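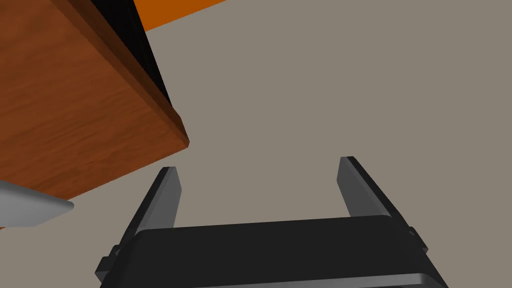 2022-12-05 — Barta sim, teleop demos, wood block task

Good day at the desk! We're at 114 kept demos on the block task now, and the last batch is by far the smoothest yet. I dropped the translation gain on the hand controller before starting and it made a huge difference. The old setting had me overshooting and backing up all the time, and you could see it in the logs as a sawtooth on every approach. With the new one I just drift in and stop where I mean to.

Wrist view only for this whole batch, no overhead. I was nervous about that (the block fills so much of the picture once you're down low, and the rest is plain gray-taupe with nothing to judge distance by) but after a few tries you start reading the gap between the fingertip and the corner of the block, and it gets really fun. I want everyone who drives to try at least 10 this way before switching the overhead back on.

Things to remember:

Start with the fingers fully open. I let a few episodes begin half closed in November and the policy picked up a weird little open-close twitch at the start. Very charming, not useful.

Don't park and think. Long pauses get copied. If you lose your bearings, throw the take away and go again.

Come at the block from different sides. My own habit is to keep it on the left, so somebody please be right-handed about this.

Waris export still drops the gripper width on the first 2 frames of each episode. I pad it in the loader for now — ugly, but it trains. Run stopped at step 2436 last night when the disk filled up. Cleared the old renders and restarted from the checkpoint.

Next: same task with the grain texture swapped out, then send a set over to Durnemness so they can replay it on their side. Can't wait to see what the replay does with the slow approaches.

Comments

ekitgate_bench: Tried the lower gain this morning. So much better! Rotation feels too fast next to it now, did you leave that alone?

reply: Yes, rotation is untouched. Try about half and tell me how it goes.

padloader: The width bug hits us too. Can you push your loader fix to the shared branch?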